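4.2 Drinking water points in shared work areas

The second part of the survey dealt with where staff and visitors go for drinking water once they have left the kitchen. Earlier work on shared offices has mostly looked at the kitchen itself and has treated everything outside it as furniture. Our own pilot visits in January suggested that this misses a good deal. In many of the premises we visited, the kitchen was on a different floor or behind a locked door, and people filled their cups at a small dispenser placed on whatever counter was free.

We recorded 463 water points across the 30 premises. A water point was any fixed or movable source from which a person could fill a cup without asking for help. Kitchen sinks were counted if the tap was marked as fit for drinking. Crates of bottled water were noted on a separate sheet and are left out of the totals given in this section.

Each water point was placed in one of four groups: plumbed wall units, floor-standing dispensers, tabletop dispensers and sinks. The sorting was done on site and checked later against the photographs. Where the two disagreed, we kept the site record unless the photograph plainly showed a different kind of unit. This happened most often at the Bilura premises, where several units had been moved between the first visit and the second.

Tabletop dispensers gave the most trouble. They are light enough for one person to carry and they need only a counter and a socket, so they tend to move about. At Povura the same unit was logged in a corridor, then in a meeting room, then beside the front desk. We settled on recording the place where a unit stood at the time of the longest visit. Other choices would have been possible — the first place seen, for instance — but this one gave the fewest duplicate entries.

For each tabletop unit we noted the surface it stood on, the number of taps, any colour marking on the taps, whether there was a drip tray, and what else was kept on or beside it. The last item was added after the pilot. People put things on top of dispensers: cup sleeves, post, packaging, spare lids. The space on the counter is used in the same way, and bottles are often found close to a dispenser. We did not try to judge whether this was good or bad practice. It was recorded because it affects how easily a person can reach the taps and see the markings on them.

Figure 6 is from the Irkik premises. The dispenser has two taps, one with a small red marking on its lever and one plain white, and a red-and-white warning sticker on the front panel below them. Clear plastic wrapping lies on top of the unit. The wall panel behind is used to hang black caps, and a glass partition separates this area from the next room. On our sheet the location was entered as "display or storage", a heading we had first meant for shelving and which came to be used for any wall given over to hanging goods.

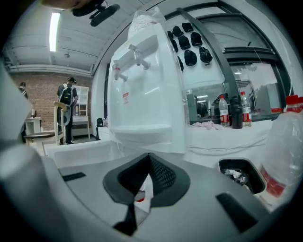 Figure 6. Tabletop water dispenser on a white counter, Irkik premises.

4.3 Tap markings

Markings were compared across all tabletop units with two taps. We took a marking to be any patch of colour, symbol or word on the lever or directly above it. Stickers on the body of the unit were recorded under warnings and not as tap markings, even where they stood close to the taps.

Units with a mark on only one tap were kept apart from those with a mark on both. At the Beltrán premises the two sorts stood on the same floor, and over 20 visitors were asked which tap they would choose first for cold water. Their answers are set out in the appendix, together with the wording of the question.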